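# Getting Clear Plastic Tubs Really Clear Again

I love a clear tub. You can see what's in it, you can stack it, and you never have to guess which one has the rice and which one has the birthday candles. But after a year or so of real life they go dull and a bit greasy, the rims trap crumbs, and sooner or later one of them smells of onions forever. 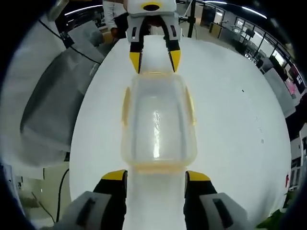
So I set aside a whole morning in December, pulled 26 containers out of my cupboards here in Horndale, and worked out a routine that I now use every couple of months. It takes very little money and most of the time is soaking, so you can get on with something else. Let's go!

## What you need

- Dish soap (plain, no scrub beads)
- Baking soda
- White vinegar
- A soft sponge and two microfiber cloths
- An old soft toothbrush
- A wooden toothpick or two
- A clean dish towel
- A light-colored surface to work on

That last one matters more than you'd think. Put a clear tub on a dark counter and every film and smear hides from you. Put it on something white and you can spot the cloudy patches right away. I use a white tabletop when I can, and a big sheet of plain paper when I can't.

## Step 1: Sort before you wash

Match every tub with its lid. Anything without a partner goes in its own pile. Check the bottoms too, and run a fingertip along the rim and down each corner. Cracks go out. So do tubs that have gone brittle or sticky, because no amount of cleaning fixes that.

Look for the recycling symbol and any care marks underneath. If the maker says hand wash only, believe them. I lost a lovely long tub from Mikuš to the bottom rack of my dishwasher (it came out shaped like a canoe) and I'm still a little sore over it.

Of my 26, I kept 13 for food and moved the rest on to buttons, batteries and seed packets. Very satisfying!

## Step 2: Warm water, plenty of soap

Fill the sink with comfortably warm water and a good squirt of soap. Very hot water can warp thin plastic, and it tends to bake on anything starchy. Let the tubs sit for ten minutes, then wipe the insides with the soft side of the sponge.

Skip the green scratchy side completely. It feels like it's doing a great job, and then the tub dries and you find a thousand tiny lines that will never come out. Same goes for steel wool and powdered scouring cleaners.

Start with the flat base, then go up the walls, and save the corners for last. Rounded corners are easy with a fingertip pushed into the sponge. Square ones want the toothbrush.

## Step 3: The rim (don't skip this!)

If you only do one extra thing, do this one. A raised rim has an underside, and the underside is where the gunk lives. Turn the tub upside down, dip the toothbrush in soapy water, and go all the way around in short strokes. If your tubs have little tabs on the sides, brush above and below each one.

For a stubborn line of grease, run a damp toothpick along the groove first, then brush, then rinse under the tap with the tub tilted so the dirty water runs out instead of back into the bottom.

A yellowish rim can be plain age, or it can be the color it was made. Try a small spot with baking soda paste (next step) and wipe it off. No change on the cloth and no change on the rim? Leave it alone, it's fine.

## Step 4: Stains and smells

Tomato sauce, curry, turmeric... we've all done it. Mix three spoonfuls of baking soda with one of water until you get a thick paste. Smear it over the stain, leave it for half an hour, and rub gently with a damp cloth. The paste is mild, but go easy on very shiny plastic and try a corner first.

Then put the rinsed tub on a sunny windowsill for an afternoon. Sunlight does wonderful things to orange stains - I was so pleased the first time I tried it that I went and got every stained tub I owned. Bring them in at the end of the day, as weeks of sun will make plastic brittle.

For smells, fill the tub with one part vinegar to four parts water and leave it overnight with the lid resting on top. Wash with soap in the morning. Really bad onion cases may need a second night.

## Step 5: Clear the cloudiness

There are two kinds of cloudy. One is mineral film from hard water, and that you can fix. The other is fine scratching, and that you can't, at least not with kitchen supplies.

To find out which you've got, dampen a cloth with straight vinegar and wipe one small area of the base. Give it a minute, rinse, and dry. If you've made a clear window, hooray, do the whole tub! If it looks the same as before, it's scratches, and your tub has a happy future holding clothespins.

The water in Havport, where my sister lives, is much harder than mine, and she does the vinegar wipe every third or fourth wash.

## Step 6: Dry them properly

Shake off the drips and stand the tubs upside down on a dish towel, tipped a little against each other to let some air in underneath. After twenty minutes, go over them with a dry microfiber cloth, base first. Use the second cloth for the rims so you aren't spreading damp around.

Tilt each one under an overhead light as you finish. You'll get a bright glare off the base, and any streaks you missed show up along its edges. A quick buff takes care of them.

## Putting them away

Store tubs nested by size with the lids standing on edge beside them. I keep mine in an open Prorport bin on the middle shelf. Lids left snapped on empty tubs hold in stale air, so leave them off or loosely resting.

If two nested tubs get stuck, put cold water in the top one and stand the bottom one in warm water for a minute. Twist gently and they should slide apart.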